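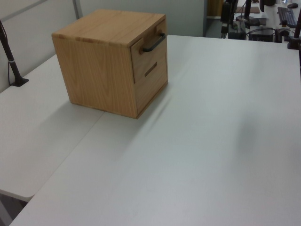 4.2 Two drawers, two ways to open them

Small storage furniture gets very little attention in studies of the home, and we think that's a shame, because a cabinet with two drawers already holds a rich set of choices! The one we used (Figure 3) is a pale, oak-toned wooden cube with its drawers stacked one over the other. The upper drawer has a slim black bar handle set near its top edge. The lower has a narrow recessed slot cut into its face, so the fingers go into the front instead of around a bar.

Having both on one cabinet was a real gift for the Clastthorpe sessions. Each of the 158 participants opened and closed both drawers from a standing position, and we then asked which one they would want beside their bed. Almost 70 percent picked the bar. The reasons people gave were wonderfully varied (long nails, cold hands, a sleeve that catches on everything), and we return to them in Section 5.

Figure 3. The two-drawer cabinet on the white tabletop, with the bar handle on the upper drawer and the recessed slot on the lower.

Drawer contents were kept the same for everyone, at 1000 g per drawer. We did not vary the height of the table, which may well matter for the lower drawer, and the Holura follow-up will look at seated users.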